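May, late, after the second shift

Came home smelling of sausage again. Ate toast standing up.

The target for the skewer task is still 200 good episodes by the end of the month, and Pak-hei put the number up on the board in big red marker as if size would help. We logged 20 today that I would sign my name to. He says 31 but he counts the ones where the sausage turns on the stick and the operator chases it, and I don't. We had that argument before lunch and again after. His view is that the model should see recoveries. Mine is that it should see recoveries we meant to collect, labeled as recoveries, and that a tired person fumbling at four in the afternoon is a different thing. Yee-man wouldn't take a side. She said to tag them and let Stirkell sort it out, and Stirkell will not sort it out, they will load the lot and send us a chart.

I drove for most of the morning. The hard part is still the thin end of the skewer. You have next to no feel through the leaders, so you close the left hand by eye and hope, and if you squeeze early the stick kicks up and the right hand is holding a sausage at some stupid angle. After an hour I had a rhythm, and that bothers me more than the fumbling did. I was doing it the same way every time. Same approach, same height, left hand in from the same side. Twenty copies of one habit of mine. If the sausage starts a little farther up the tray next week I don't believe for a second that the policy will know what to do. 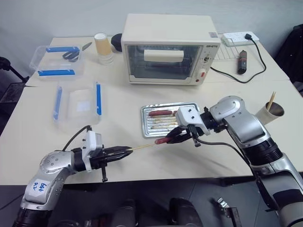

Left arm on the stick, right arm on the sausage, one more still on the tray.

I raised the sameness thing with Yee-man while we were resetting. She agreed, which surprised me, and then told me the variation plan is "in the Plalimow doc." I have read the Plalimow doc. It has one line on variation and the line is "vary object placement where practical." Where practical! So from tomorrow I'm going to roll a die for the start position and write it down in the notes column, and if that slows us down then it slows us down. Pak-hei will hate it.

Had a long read of the Nallby write-up on the bus. They claim 2,000 demonstrations across all their kitchen tasks and a success rate I won't repeat because I don't believe it. I looked for how they scored a success and it was in a footnote: item ends up in contact with target. By that rule I could drop a sausage on the tray from shoulder height and pass. We had 2 today that went to the tray that way and I deleted them both. Araújo would have kept them in. I like Araújo but the whole camp over there thinks volume washes everything clean, and I have yet to see it wash anything.

To be fair (I'm trying to be fair in here at least) the evening run was better. Once I stopped rushing the close and let the right hand settle first, the hold was steady, and I got five in a row that looked like something a person might do on purpose. Yee-man watched the last one back and said "nice." I felt good about it for the length of the walk to the sink. Then I thought about whether any of this beats writing the motion by hand in an afternoon. I asked Pak-hei and he said that's what people always ask in month two.

Things for tomorrow: find a die. Ask who edits the task text, it still says "hot dog" in half the episodes and "sausage" in the rest. Stop letting Pak-hei do the counting. Buy more skewers – the long ones, not the ones that splinter. Wash this shirt.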